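4. Households, repair and the long tail of embodied carbon

4.1 Why we went looking in kitchens

When people in our field talk about climate policy, the conversation drifts very quickly toward power stations, vehicles and steel, and there are good reasons for that. Those are the places where a single decision can move a national inventory. Even so, we have long felt that the smaller end of the economy gets rather short shrift, and in this section we would like to linger there a while, among the kettles, the fans and the kitchen benches, and ask what the four coastal districts of Boma, Lotach, Raju and Vevau can tell us about how households think about the things they own.

The argument we are building is a modest one. National pledges count emissions where they are released, so the carbon spent in making a toaster somewhere else doesn't show up in the budget of the country where the toaster is used. A household that keeps its toaster going for another few years is doing something useful that no domestic ledger records. Our colleague Roos Van Leeuwen, who ran the early field visits, put it nicely in her notes when she wrote that the families she met were "saving carbon on somebody else's behalf and being thanked by neither government". We have borrowed that thought more than once in what follows.

We spoke with 290 households across the four districts, and we are grateful to every one of them for the time and (very often) the tea. The interviews were open-ended. We asked people to walk us through their kitchens and tell us where each appliance had come from, whether it had ever been mended, and what they would do if it stopped working tomorrow. People were generous and funny, and they remembered far more than we had expected. One man in Raju could recite the repair history of his refrigerator going back to before his children were born, and he did so with evident pride.

4.2 What people told us

The first thing to say is that climate change was almost never the reason given for mending something. Cost came up constantly, and so did habit, and so did a kind of fondness that we found hard to code but would be sorry to leave out. In Lotach, where the road to the nearest large shop floods in January, distance mattered a great deal too. A broken fan in the wet season means a long wait, and so people keep spare parts in drawers and neighbours trade favours. In Boma, which has a ferry and a good-sized hardware store, we heard much less about spare parts and rather more about sales.

We also heard a fair amount about warranties, nearly all of it grumbling. Of the households that had tried to claim on one, most gave up partway, usually at the point where the item had to be posted at their own expense. Only 17 households told us they had seen a claim through to the end. We don't want to make too much of this figure, as the question was added partway through the fieldwork and was not put to everybody, but the flavour of the answers was consistent from one district to the next.

The second thing to say is that the objects themselves shape the behaviour. Items that open with an ordinary screwdriver get opened. Items that are glued shut get thrown out, or else they sit in a shed while their owners feel vaguely guilty about them. We found that people drew this line with real precision, and that they drew it in much the same place whatever their income or schooling. A good many had a favourite brand purely on the strength of its screws. 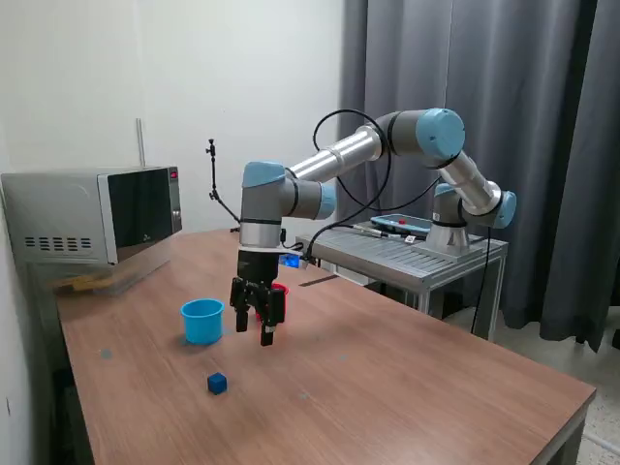
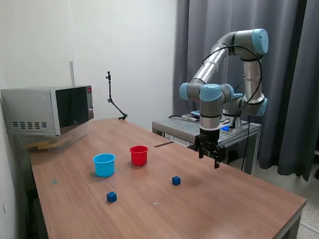 Figure 3. Two views from the same room, each with a wooden table and a robot arm. Second view: a microwave oven, two small buckets and two blue cubes.

4.3 Reading the interviews alongside the pledges

Let us now turn back to the policy side, where the picture is less cheerful. All four districts fall under a national plan that mentions waste in a single paragraph and repair nowhere at all. The plan was written with care, and we know from our meetings in the capital that its authors were working to a template that simply has no box for goods made abroad. It would be unkind to blame them for leaving empty a box they were never given.

Still, the omission has consequences. Adaptation money flows toward what the plan names, and so Vevau, which has the liveliest repair trade of the four, has received support for sea walls and for seed storage but nothing for the workshops along its main street. The people who run those workshops told us they would welcome help with rent and with training younger staff. Several have been in the trade for decades and are beginning to wonder who will take over the bench when their eyes and hands give out. We heard a similar worry in Raju, though there it was mostly about finding parts.

We asked each workshop what a small grant would change. The answers were wonderfully practical: a better soldering station, a second meter, a roof that does not leak onto the customers' radios. In Vevau the owners we met had already drawn up a shared list, and it came to 10 items, none of them extravagant. Compared with the sums discussed in the negotiating halls, the whole list would barely register, and we found ourselves wishing that some of the delegates could have sat with us on those plastic stools for an afternoon.

4.4 Some cautions

We would ask readers to hold these findings gently. Our households were reached through local contacts, and people who enjoy talking about mending things are surely more likely to open the door to a researcher who wants to hear about it. Roughly 80 of the interviews were carried out through an interpreter, and some of the humour and a little of the detail will have been lost along the way. We also visited mainly in the drier months, so the wet-season habits reported in Lotach rest on memory.

There is the further matter of energy in use. An old refrigerator kept alive by a devoted owner may draw a good deal more power than a new one, and on a grid fed by diesel that could well undo the benefit of having kept it. We did not meter anything during these visits and can't say where the balance falls. For simple goods such as fans and kettles we think the case for repair is fairly comfortable, but for cooling equipment it needs proper measurement, and we return to the design of that work in Section 5.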